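Tikero bench cell – open day at Firkbridge

Come and see the Tikero before you buy. Cowie are putting one on show at the Firkbridge unit all through August, doors from 10am, last demo 4pm. Free, no booking. Parking round the back by the Batov loading bay.

What's being shown: kitchen handling. Pan, lid, food item. Ordinary household stuff, nothing specially made for the robot. Bring your own bits if you like and we'll have a go – no promises with anything over 2 kg.

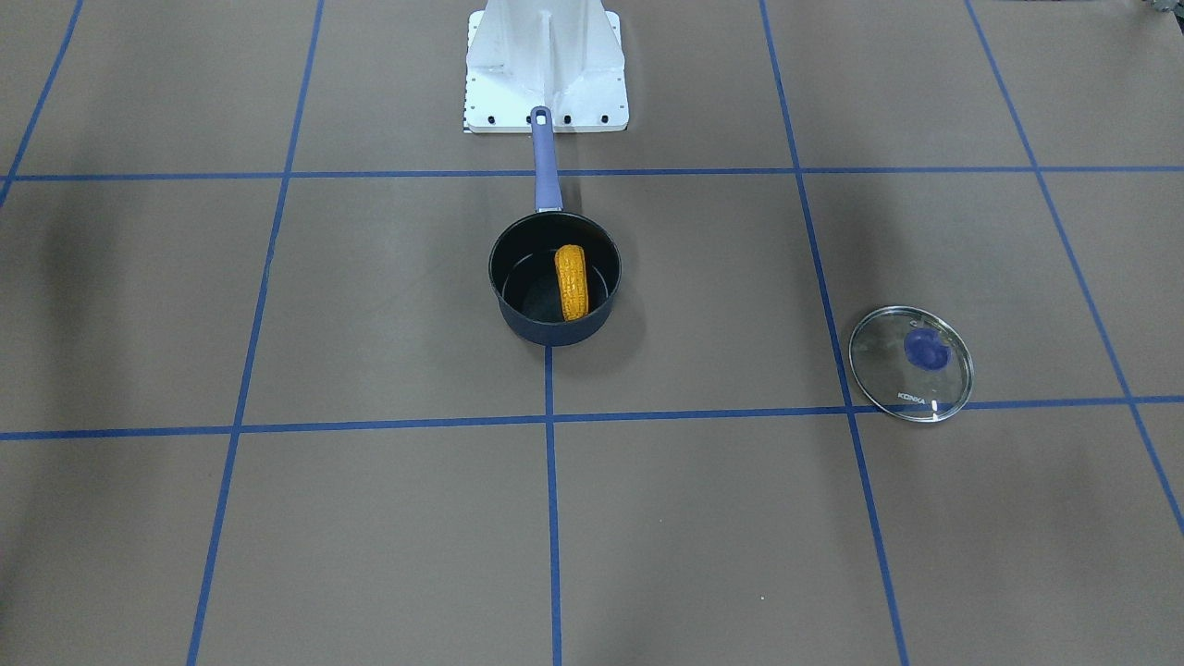
2 min read

Work area is marked out in blue tape, so you can call a square and ask for the lid or the pan to be put there. Corn in the pan is the standard task. Glass lid is the hard one, clear glass is tricky for any vision system and we'd rather you saw it tried than read about it. Ask for it twice.

In the box: base with bolt-down footplate, arm, controller, power lead, 4 fixing bolts. Gripper sold separatly – see Batov range.

Price: £2,603 ex VAT. Open day orders get £300 off, show price ends when the doors shut. Delivery from Firkbridge or collect.

Space needed: a solid bench. Not a folding table please, we have had calls.

Questions we get alot
Can I program it myself? Yes, there's a half hour hands-on slot after each demo.
Is it noisy? Come and listen.
Do Cowie service it? Yes, at Firkbridge, return to base.

Tea and biscuits by the front desk. Demo unit not for sale. Ex-demo list goes up on this page in the autumn.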